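4.3 Checking the surface score before a trial

The surface score is the part of the Plilby method that tells worn tables from clean ones. It looks at the wrist view with the gripper open and rates how likely the policy is to mistake a mark for an object. In the Jeltville runs, 697 grasps were logged, and 38 of them closed on a scratch or a fleck of paint. Most came from tables that had never been scored.

1. Clear the target objects from the middle of the table.

2. Send the arm to the home pose and open the fingers fully.

3. Start Erkitier and choose Surface, then Score.

4. Leave the arm still for 20 seconds. The score appears beside the live view.

5. If the score is 8 or lower, carry on to section 4.4. If it is higher, run the mask step first and score again.

Note: Wood grain counts towards the score. Knots and dark streaks raise it less than white marks do, as the model was trained on plain tops and has seen few pale flecks.

Caution: Do not sand or repaint a table halfway through a series. Scores taken before and after can't be compared.

A worn top with grain, scratches and white paint marks is a good test of the mask step. Check that small metal parts near the edge stay outside the mask - the policy must still be able to find them.
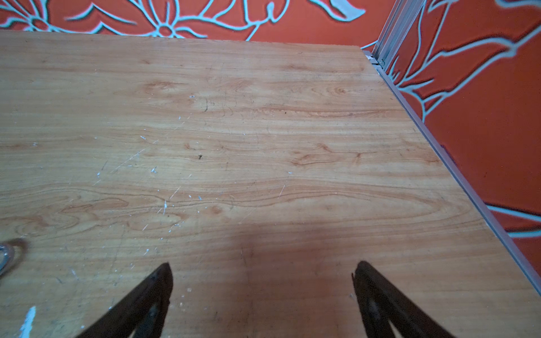 Aravena asks whether the shadow of the gripper should be masked as well. Leave it in. It moves with the arm, and a fixed mask would hide clean table at every other pose.

6. Save the score with the trial number.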